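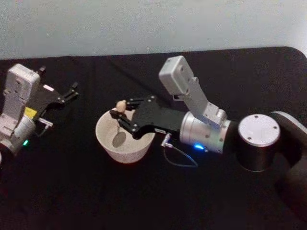

A black cloth with soft folds, spread over a table with a rounded corner.

Table cover

A table cover (also table cloth, table drape or, in older household books, simply "the cloth") is a piece of fabric laid over the top of a table, whether to protect the surface, to hide it, or to give whatever is set out on it a plain and pleasing background. The word takes in everything from the white linen of a holiday dinner to the dark coverings used at craft fairs, club meetings, workbenches and photo tables, and it is these plain dark covers that this article is mostly concerned with.

Uses

A dining cloth is expected to be looked at, and a good deal of love and ironing has gone into it over the centuries. A dark working cover has a humbler life. It cuts down on glare from a polished top, softens the clatter of things being put down, and keeps small parts from skating off toward the floor, as anyone who has ever chased a screw across a kitchen will be glad to hear. Black is a favorite because pale and shiny objects stand out against it so clearly, and because it forgives a smudge of pencil or grease. It does not forgive lint, flour or cat hair, and households with a white cat often settle on charcoal instead.

Fabrics

Cotton is the everyday choice, easy to wash and easy to find, although black cotton fades to a brownish gray if it is left in a sunny window. Polyester holds its color longer and creases less, but it slides on a smooth table unless there is a pad underneath. Felt and brushed fabrics lie heavily and stay put, and they are the old standby of card players. Velvet is handsome under jewelry and coins -- it marks at the lightest touch, though, and needs brushing the right way before company comes.

The Corkstead cloth, a close-woven cotton once sold by the yard for shop counters, is still asked for by name in some fabric stores. The later Gudari cover, a blend with a brushed face, was sold folded in a paper sleeve and kept its fold lines for weeks, much to the annoyance of its owners.

Size and fit

A cover is measured by its drop, meaning the length that hangs down past the edge of the table. A casual drop of up to 4 inches keeps the fabric out of laps and away from chair legs, while display tables are usually draped all the way to the floor. Square corners make the cloth fall in a point, which can be left loose or pinned into a pleat. Rounded corners are gentler on the fabric, and the edge of the cloth follows the curve as it goes over, with small folds gathering where the extra material has to go. Tailors of fitted covers cut these corners to a paper pattern taken from the table itself.

Creases

Few table covers lie perfectly flat, and opinions differ on how much this matters. Storing the cloth on a cardboard tube is the kindest method. Cloths that must be folded do better when folded in 3 and then refolded in a different place the next time, so that no single line wears thin. A light steaming with the cloth already on the table takes out most wrinkles, provided the tabletop can stand the heat and damp -- varnished wood often can't.

Care

Dark covers are washed inside out in cool water, away from towels, and dried in the shade. Wax is chilled and lifted off with a dull knife before washing.

See also

Table pad
Table runner
Placemat
Drapery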